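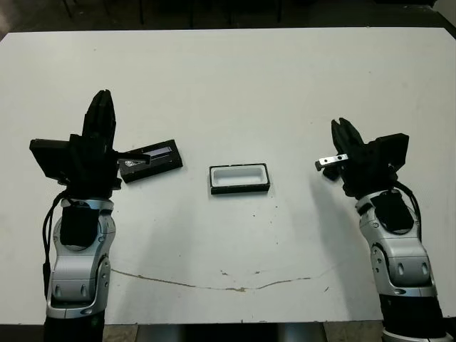 I have been meaning to write about small frames for ages, and since Tuesday was given over entirely to a black-rimmed one with a white middle, I suppose the time has come. Those of you who have been reading since the stamp album posts will know how I am once I get going on something, so do put the kettle on first.

It started in February with the drawer. Everyone has a drawer, I think, but mine had reached the point where it would only open as far as the width of my hand, and I'd been fishing things out of it with two fingers and a good deal of bad language. Inside were all the little cases and holders and flat black odds and ends that I'd saved over the years because they looked as if they belonged to something. Lids without bottoms, trays without lids, the inside bit of a travel clock, a Durkitz box that once held cufflinks and now held three dead batteries and a button. I tipped the whole lot on to a bedsheet and then had to go and have a lie down!

The trouble with small rectangular things is that they all look as though they might fit each other. You pick up a tray and you pick up a rim and they seem to be the same size, and you spend a happy ten minutes turning one round inside the other before admitting there's a hair's breadth in it and it'll never go. I did this over and over. I now have a rule, which is that anything gets two goes, once each way round, and after that it goes in the "no" pile and I'm not allowed to fetch it back out. (I have fetched things back out.)

What has made the biggest difference is working on a plain white table with nothing else on it. For years I did this sort of fiddling at the kitchen table, which is a lovely old thing but dark and full of knots, and a black tray on dark wood simply disappears, especially after four o'clock in winter. On white you can see every edge. You can see the crumbs as well, and the tiny screw you've been looking for since breakfast. I'd say to anyone starting out, before you buy a single tool, find yourself a pale surface and clear it completely. An old white shelf laid across a desk will do, or the back of a roll of wallpaper if you tape down the corners.

The other thing I've learned is to have only two pieces out at a time. I used to spread everything round me like a jumble sale and it was cosy, I'll admit, but I mixed up parts constantly and once glued a rim to entirely the wrong back. Now it's the piece I'm working on and the piece it might go with, and everything else stays in its tub on the floor. It feels a bit severe at first. You do get used to it, and tidying up at the end takes no time at all, so there's more of the evening left for a biscuit and the wireless.

Tools, then, as a few of you asked last time. For easing things apart I like something thin and flat in metal, and I go very gently, sliding it in at one end and letting it rest there a moment before I try to lift anything. Mine is a Sikent and it came in a set with several others I've never used. I did try a plastic one from Wukness, which was kinder to the edges but bent like a stick of celery the moment it met any resistance. If the piece has any sort of window or clear strip in it, start at the end furthest away from that, and keep your other hand ready to steady it. I have scratched two windows that way and I still think about both of them.

For cleaning out the shallow bits, a soft paintbrush first, then a barely damp cloth wrapped over the end of a cotton bud. White insides show every mark and want doing twice. Black rims want hardly anything, only a dry wipe, and if you use polish on them you'll get a bloom that takes days to shift, or it did for me.

As for the sorting, I'm nearly 60 pieces in and the "yes" pile fits in a Beaudoin biscuit tin, with the lid properly shut. The drawer opens all the way. I've lined it with some spare wallpaper, a small blue sprig, much too pretty for a drawer really, and so far I've put nothing in it at all except the scissors. I keep opening it just to look.

The "no" pile is another matter. It's in a carrier bag in the hall, and I know perfectly well that it should go, but there's a little brown case in there with a curved end that I'm sure matches something upstairs. I'm going to give it until the weekend. If anyone has a good way of mending a cracked corner on a thin plastic tray without it showing from the front, please leave a comment, as the glue I've been using goes cloudy when it dries and I've got one more tray to do.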